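Lime mortar repointing quote, does this sound right?

mossbank_terrace
14 December 2023
End terrace, soft red brick, built before the first war. Two firms have been out. Wastivura want £90 a square metre to rake out and repoint in lime. Ahonen say lime is a waste of money on a north wall and would use cement at £63. Both were very sure of themselves, which makes me trust neither.

gablewatcher
Cement on soft brick is how you lose the faces off the brick. I'd want to know what Ahonen plan to do about that in ten years. Probably not answer the phone.

Kekeli Akolgo
Depends what's in there now. Plenty of these walls were redone in cement decades ago and are still standing. People on here treat lime like a religion.

gablewatcher
Standing isn't the same as dry. Mine was standing too.

tinbath 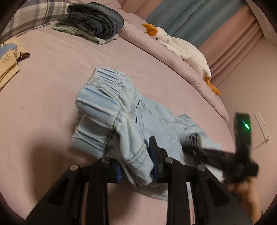
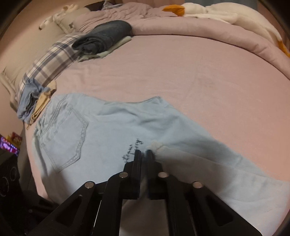
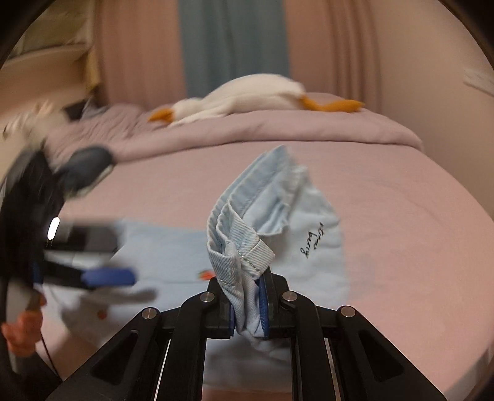

Pale jeans on the pink sheet in all three.

As for the wall, I had Mamitz out for a similar job and the bill came to £694 for the one gable. No complaints about the look of it. Whether it did anything for the damp I couldn't tell you, they cleared the gutter the same week.

Kekeli Akolgo
So it may well have been the gutter. That's my point. Has the OP looked at theirs?

mossbank_terrace
There is a drip at one joint, yes. Neither firm mentioned it.

gablewatcher
Of course they didn't, there's no money in a gutter joint. Fix that first. I still wouldn't let cement near it.

tinbath
Ask Wastivura which lime, too. Mine said NHL 2 and then turned up with something else.

mossbank_terrace
Koment is what they wrote on the quote. Is that a lime or just a brand name? I'll ring them and ask for the data sheet before I agree to anything.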